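okay so I've been asked three times this month how I got through learning to bake rye bread without losing my mind, and I keep typing the same long message, so I'm doing it as a thread and then I can just send people the link

---

first thing: I came at rye from wheat sourdough and I was cocky about it!! I had two years of decent round loaves behind me. I figured rye was the same hobby with darker flour. my first loaf could have held a door open and the middle was like putty

---

the person who fixed me was Leokadia Kołodziej, who taught the winter class at Rinberg (the little bakery over by the old post office, closed Mondays-type hours, go early). I signed up in February and I was the only one there who brought a bread lame. she looked at it and put it on a shelf and I got it back at the end of the day

---

you don't score it. you don't really knead it. you don't shape it the way you'd shape a wheat loaf either. you mix it with a spoon or your wet hand until there's no dry flour left and then you stop, and if your arms want to keep going, go wash a bowl

---

the dough is supposed to feel like wet clay. mine always did and I always panicked and added flour, and every handful I added made the loaf tighter and drier. the week I stopped doing that everything got better by a mile

---

my flour is the dark whole rye from Kundinora. they sell it in paper sacks and it's ground finer than what I was getting at the supermarket. if you switch flours partway through learning, expect your water to be off for a bake or two. I went through this twice and got mad both times

---

starter: I keep a small one, all rye, in a jar in the fridge door. night before, I take a spoonful, feed it with rye flour and warm water until it's like thick oatmeal, lid on loosely, leave it on top of the fridge. in the morning it should be puffy and smell sour and a little like apples. if it smells like nail polish remover, feed it again and bake tomorrow

---

mix: starter, rye flour, warm water, salt. I also do a spoon of molasses and a spoon of caraway. Arben Begović told me under my last thread that caraway is "a way of hiding from the bread" and Arben, I love you, I'm keeping the caraway

---

into a greased tin, smooth the top with a wet spatula, dust with a bit of flour. now wait. you're watching for cracks in that flour on top and a few little pinholes. that's the whole test. forget the finger poke, it tells you nothing with rye

---

(my kitchen is cold until May so this takes forever. I've put the tin in the oven with just the light on and then preheated the oven with the tin still in there. please put a sticky note on the dial)

---

bake hot to begin with, then turn it down and leave it a good long while. I was pulling mine way too early because the top looked done. get a cheap probe thermometer! you want the middle a little over 205°F. Daniyal Usmani bakes his in a lidded tin and swears the crust is softer, and I believe him, I've just never found a lid that fits

---

and then the part everybody hates. you can't cut it. I know. it smells incredible and you can't cut it. out of the tin, cool all the way on a rack, wrap it in a clean dish towel, leave it until tomorrow. the day after tomorrow is even better

---

I cut one at two hours because my sister was visiting and I wanted to show off. gummy, stuck to the knife, she was very polite. the other half of that same loaf was great the next afternoon and she'd already driven home to Aststead

---

some questions I keep getting, so I'll stick them here

---

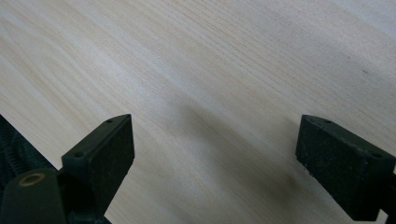 Why is there a big gap under the top crust?

Usually the loaf rose too long before it went in. Next time, bake as soon as you see the first few pinholes, and make sure you pressed the dough into the tin with wet fingers so there's no air trapped along the top.

---

"can I use half bread flour" sure, and it'll be lighter and a lot easier to handle, and you can knead that one a bit. it's a different loaf though so don't follow my timing. Isauro Chávez does a half and half with beer in place of the water and posts it all the time, go bug him

---

"how long does it keep" mine goes a week in the towel, inside the bread box, cut side down. by the end I'm slicing it thin and toasting it. it freezes well too, slice first, with parchment between the slices so you can pull out one at a time

---

"what do you eat it with" butter and radishes. butter and honey. smoked fish if I've been paid. the pickled cucumbers from Spahić, the ones in the tall jar, with cream cheese, standing up at the counter at eleven at night

---

"is it cheaper than buying it" flour-wise yes by a lot. if you count the oven and the tins I bought and the first seven loaves that went in the compost, ask me again next year

---

oh and for the tin people, I measured mine wrong in the last thread, sorry Forough Kermani who went and bought the one I said!! go by how full it is: dough should come up a bit over halfway. if it's higher than that, bake the extra in a muffin pan, they make good little rolls for soup

---

I'll write out the full amounts in grams this weekend once I've weighed everything properly, I've been eyeballing the water for months. starter is out on top of the fridge now and I'm going to bed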